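Flonley publishes handling rules for robot wire sorting

21/08/2021

Flonley, the electronics recycling group, has published a short set of rules for sites that use robot arms to sort offcuts of insulated wire. The document runs to 22 pages and applies to all new trials at its Gesness and Nendcombe sites. Existing trials have until May to comply.

The rules came out of a review carried out by Godinho, a safety consultancy, after operators at the two sites were found to be working to different limits on gripping force and arm speed.
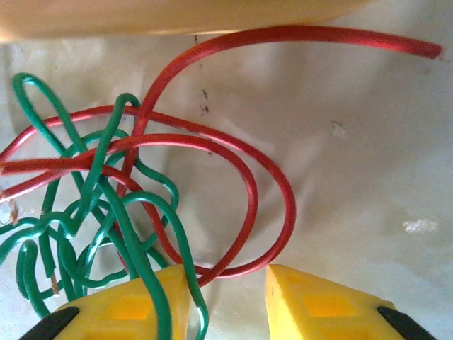 Under the new text, an arm working within reach of a person may move at no more than 175 millimetres a second. Anyone clearing a snag by hand must first stop the arm at the switch – pausing the program is no longer enough. Finger pads have to be checked at the start of each shift and replaced if they are split or have come away at a corner.

Loose wire gets a section of its own. Cut ends can spring back when a tangle is pulled apart, so eye protection is required for anyone standing within 2 metres of the bench.

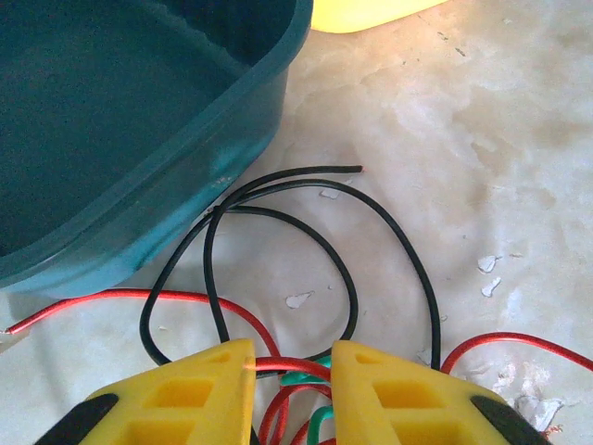

Sites must also keep a record of every failed grip, with the time and the type of material. Flonley wants nearly 1000 entries from each site before it reviews the speed limit. Records are to be kept on paper or in a shared file, whichever the site already uses.

The group had considered leaving string and other soft materials out of the rules, but Godinho advised against it. Small items should now be presented in a shallow container with a raised rim. A white plastic tray with rounded corners is suitable, and a thin green string shows up clearly against it, knots included.
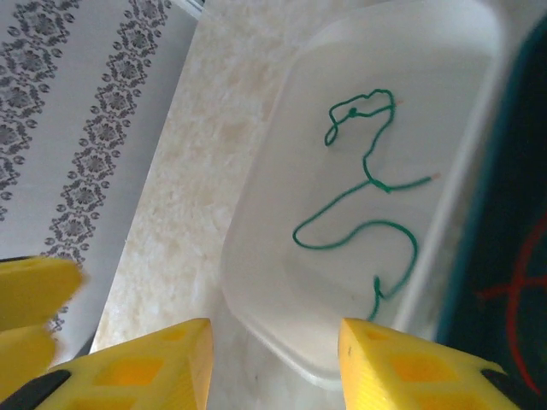 Training is the part most likely to cost sites time. Each operator will need a supervised session before working alone, and a refresher every year. The session covers stopping and restarting the arm, checking the grippers and setting out material, including a length of string with knots in it laid loosely in a tray. Flonley said the rules would be free to download for other firms.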